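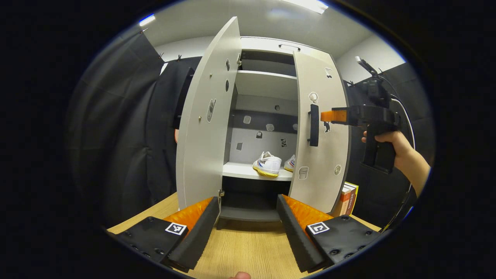 Gripper jaw closes by itself partway through a cabinet episode
Posted in: Hand-held grippers and demo collection

Eamon Rafferty

I'm collecting two-handed demonstrations with a pair of hand-held grippers, Bundon model, the older trigger. The task is simple: open both doors of a small cabinet, take a pair of sneakers off the middle shelf, set them on the table, close the doors. We have done this one for a couple of weeks and it was going fine.

Since then I have a fault on the right gripper that I can't pin down. In the recorded data the jaw width on the right side drops to zero for a short stretch and then comes back. It happens mostly when I reach for the handle on the right door. The person holding the gripper says the jaw did not move at all. The left gripper has never done it.

The reason I'm posting under safety and not just data quality is what happened in replay. We had one of these episodes in a batch that we played back on the arm. The arm reached in, the jaw slammed shut on the edge of the door in front of the handle, and then the arm carried on pulling along the recorded path. It dragged the cabinet several inches across the table before I hit the stop. Nobody was hurt, but one soft pad was torn off its finger and the hinge on that door now squeaks. My hand had been on the table a minute before.

What I've tried so far:

Swapped the USB cable on the right gripper. No change.
Recalibrated the open and closed width, twice. No change.
Updated the Nemance recorder to the current release. No change, except that the log viewer is now slower to open.
Cleaned the pads with a damp cloth. No change.
Ran it with the gripper sitting on the table and nobody touching it. The width stays flat as a board for as long as I care to leave it.

Out of 300 episodes in the last batch, 117 have at least one dropout on the right side. That's too many to throw away without knowing why.

The jaw width on these comes from the square markers on the finger bases, seen by the gripper's own camera. There's no encoder. Our space is closed in with black curtains and there is a bright ceiling light.

Is this the camera, the markers or the recorder? And is there a sane way to keep a bad width value from ever getting to the arm?

mudlark_tx

Had the same thing last year with a different make. It was the firmware. Roll back to the old one and it goes away. Also check your trigger spring.

 Eamon Rafferty
 Which firmware? The only firmware on these is in the camera, and it has never been changed. The trigger spring is the first thing I looked at. The jaw is not physically moving.

 mudlark_tx
 Then I don't know. Ours was definitely the firmware.

Beddoe

I would split this in two, because you have a measurement fault and you have a replay that trusts the measurement. The second one is the dangerous one and you can fix it today, so do that before you chase the first.

Replay first.

When the marker detector loses one or both markers, the recorder has to write something into the width column. On the Nemance recorder the default is to write 0 and set the valid flag to false. Zero is a legal width. It means fully closed. If your replay script reads the width and ignores the flag, then every lost marker is a command to shut the jaw as fast as it can. I'm fairly sure that is what your arm did.

Open one of the bad episodes and look at the valid column beside the width. If it goes false at the same rows where the width goes to zero, you have your answer.

Then change these:

1. In the recorder settings, set the missing value to "empty" so that it writes nothing. A script that ignores the flag will then crash on load. You want it to crash on load.

2. In replay, refuse any episode with a gap longer than 3 rows. Shorter gaps can be filled by a straight line between the good values on each side. Don't fill long ones. You have no idea what the jaw did in there.

3. Put a limit on jaw speed in replay. A human hand on a trigger does not go from wide open to shut in a single row. If the recording asks for that, stop the arm and print the row number.

4. Set a force limit on the arm itself, in the arm's controller and not in your script. A cabinet sliding across a table should have tripped it long before you got to the button. If you already have a limit, it's set too high for a light cabinet that isn't fastened down. Try it against a spring scale.

5. Clamp the cabinet. And nobody's hands on the table while the arm is powered — tape a line on the floor if you need to.

Now the measurement.

The table test tells you less than you think. With the gripper parked, the light on the markers never changes. When you reach for a door handle you roll the wrist, and the marker plates tilt toward the ceiling light. If the markers are printed on anything glossy, the light reflects off the paper and the black squares go gray. The detector needs the contrast between black and white and it drops the marker.

You can check this in a few minutes. Start the live view, hold the right gripper where it would be for the door handle, and roll your wrist slowly through the movement you use. Watch the marker overlay. Then have somebody hold a piece of cardboard between the ceiling light and the gripper and do it again. If the dropout goes away under the cardboard, it's glare.

The other thing to look at is the exposure. Black curtains all around and a white cabinet in the middle is a hard case for automatic exposure. With the gripper pointed at curtain the camera opens up, and anything white in view, including the white parts of the marker, can blow out and bleed into the black. Then you swing toward the cabinet and it takes a moment to come back down. Lock the exposure by hand. Set it with the camera looking at the cabinet and both doors open, and accept that the curtain will be too dark. You don't need to see the curtain.

As for why only the right one: compare the two sets of markers side by side under the light. My guess is that they were not printed at the same time or on the same paper.

 Eamon Rafferty
 The valid column goes false at exactly those rows. Every one I've opened so far. The replay script never reads it. I wrote that script, so that one's mine.

 Doing your items 1 to 5 before anything else gets played back.

Mudedska

Agree with Beddoe on nearly all of it. A couple of additions from our side, we run the same grippers.

Matte paper is good, matte vinyl is better. Plain paper gets greasy from fingers after a while and then it's shiny again, even if it started out matte. Don't put clear tape over the marker to protect it. We did that, and it made everything worse.

Check that the marker plates are tight. There are screws through the base plates and they do back out. A loose plate can rock when you press the finger against something, such as a door handle, and then the marker tilts even though your wrist doesn't. You would not see it with the gripper sitting on a table. Press sideways on each finger with your thumb and see if the plate moves.

I don't agree with filling short gaps by a straight line in every case. If the gap is right at the grasp, even a few rows can matter. We throw those episodes out and only fill gaps where the jaw was open on both sides.

Also look at the cable on the camera. If it's pulled tight when the arm is stretched out it can tug the camera a hair and put the marker near the edge of the view, where the lens is worst. Leave a loop.

 Beddoe
 Fair point on the grasp. I'd go with your rule.

Eamon Rafferty

Update for anyone who finds this by searching.

It was glare, and a loose plate on top of it. With cardboard under the ceiling light the dropouts nearly stopped. The right markers had been reprinted in September on photo paper when we ran out of the usual stuff. The left ones are still the originals on matte. Two of the screws on one right-hand plate could be turned with my fingers.

New matte vinyl markers on both grippers, screws tightened with a drop of threadlocker, exposure locked. I also put a diffuser over the ceiling light, but I did that last, so I can't say how much it helped.

Next run was over 300 episodes with 3 dropouts, all short, none at the grasp.

The replay script now stops on a missing width and on a jaw speed over the limit. I fed it the old bad episode with the arm powered off and it refused to load it. The force limit on the arm was still at the factory setting. It's a good deal lower now, and the cabinet is clamped at the back.

The 117 old episodes are out of the replay set for good. I'm keeping the camera video from them for now, in case I can run the marker detector again with different settings. If anyone has had luck recovering width from video with washed-out markers, please post what you used.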